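# Where Does a Household's Paper Go? — Project Report

Okay, so my project started with a drawer. My mom keeps every bill and letter in it, and in May I asked if I could have the lot for my statistics class. She said sure, as long as I put it back in order (I did, mostly!).

My partner Hye-jin Moon did the same at her place, and we ended up with 272 pieces of mail between us. We did all the sorting by hand at a round white table.
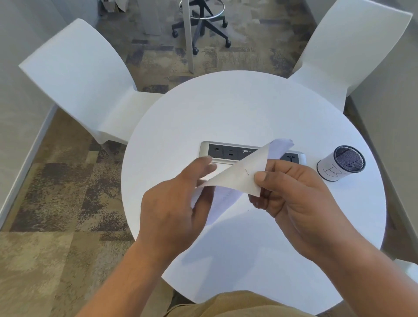
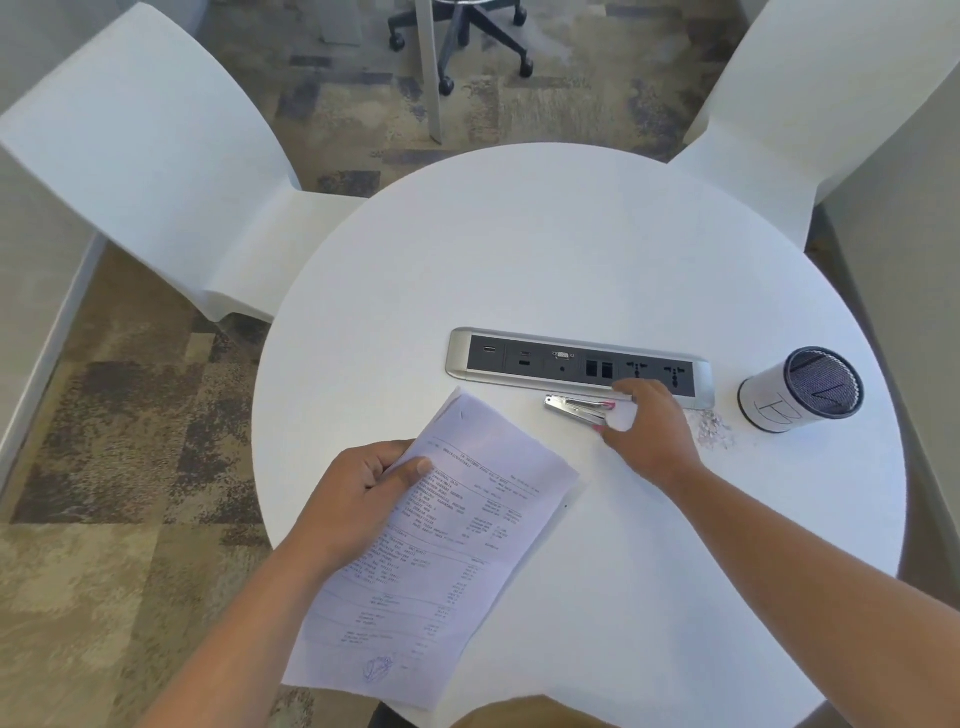
**What counts as one piece of mail?**

Everything that came in a single envelope, however many sheets were inside. We fought over this for a whole Monday afternoon, and Ms. Quintana finally told us to pick a rule and write it down.

## How we sorted

We used 3 piles: bills, ads and "other." The "other" pile got way too big, and if I did this again I'd split out school letters and bank stuff. Hye-jin typed it all into a spreadsheet while I read out the sender and the month. I also made a tally on paper, and the two totals didn't match the first time — I had skipped a row.

## What we found

Ads were the biggest pile in both homes, which I kind of expected. What I didn't expect was how many bills my family still gets on paper after signing up for email copies! Mom thought she'd turned the paper off ages ago. Two senders were mailing us the same thing twice, with my dad's name spelled two ways.

## Problems

Our sample is two homes, and we both live in apartments on the same street. Also, Hye-jin's family throws ads out right away, so her ad pile is for sure too small. I-seul So offered us her family's mail too, but by then we were already making the charts.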